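Coffee on Table Surfaces: How Soon Must a Spill Be Wiped?
Student project report, Materials in Daily Life, course 2110
Author: Dušan Čierny

1. Why I chose this subject

In the reading room in Sarnley every desk has brown rings. The students say that the rings come from cups which were left overnight. I wanted to know if this is true, or if already a short time is enough to leave a mark. My supervisor suggested that I should also compare the cloths, because the cleaning staff use whatever is in the cupboard.

2. Materials

I had 12 sample plates from the firm Biltex, six with a glossy coating and six with a matte one. The coffee was the same filter coffee for all tests, without milk and sugar. For wiping I used cotton, a paper towel and a soft fleece. Before each test the cloth was washed without softener, as softener makes the fabric take less water. 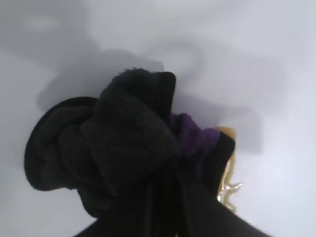 Fig. 1. Black soft fabric, bunched up.

Each cloth was weighed before and after wiping. The difference shows how much coffee it took. My first scale was not good enough for the paper towel, so I repeated those weighings on the scale in the chemistry room.

3. Procedure

I poured the coffee with a syringe and waited. The shortest waiting time was 2 minutes and the longest was one night. Then I wiped once in one direction, without pressing, and compared the plate with the gray card from Gunn's handbook. 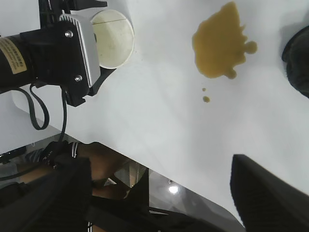
Brutilov, July

The second part of the project was done during my summer stay at home. I asked my family and neighbors how they clean a coffee spill. Most of them wipe in circles, and my aunt puts salt first. I tried the salt on two matte plates and saw no difference.

4. Results

On the glossy plates no mark stayed after the short waiting times. After one night there was a thin ring, which went away with warm water. On the matte plates the ring was visible after one hour, and warm water made it only weaker. Fleece took less coffee than cotton, and it pushed a part of the liquid to the side.
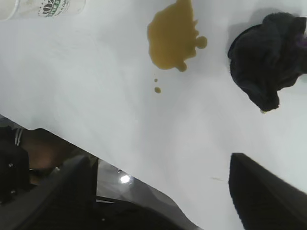 Page last changed: July, 6 p.m.

5. What I would do differently

I should have measured the room temperature, because the windows were open on some days. Also the gray card is made for paper, and reading it on a shiny plate is difficult. Tea was planned too, but I had no clean plates left.

The weighing tables are in the appendix, which can be borrowed from the department office.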